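# Why does a kitchen sponge have two sides?

Grab the sponge by your kitchen sink and give it a squeeze. It squishes! Then run a finger over the scratchy side. Two very different materials, stuck together in one little block – and each one has its own job.

**The soft side** is foam. Look closely and you'll find lots of tiny holes, called pores. When foam touches water, the water creeps into those holes and stays there. Squeeze, and out it comes again. The holes also catch air, so a bit of dish soap turns into a big heap of bubbles.

**The scratchy side** is a scouring pad. It's a tangle of tough fibers, all crisscrossed like a bird's nest. The fibers scrape at stuck-on food, like the oatmeal that has turned to cement in your breakfast bowl. Don't use it on nonstick pans, though – it can leave scratches!

A sponge bends, too. Pinch a yellow and green one at the bottom and the green pad folds into a deep valley, with the foam curling around it.
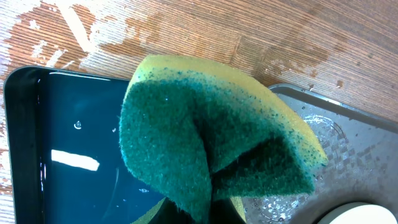 Bending is great for cups and corners, where a flat block wouldn't fit.

## Try it!

1. Pour 9 spoonfuls of water onto a tray with a rim.
2. Lay the sponge in it, soft side down, and wait a minute.
3. Squeeze the sponge over a cup. How many spoonfuls did you get back?

Now do it again with the scratchy side down. Which side drinks faster?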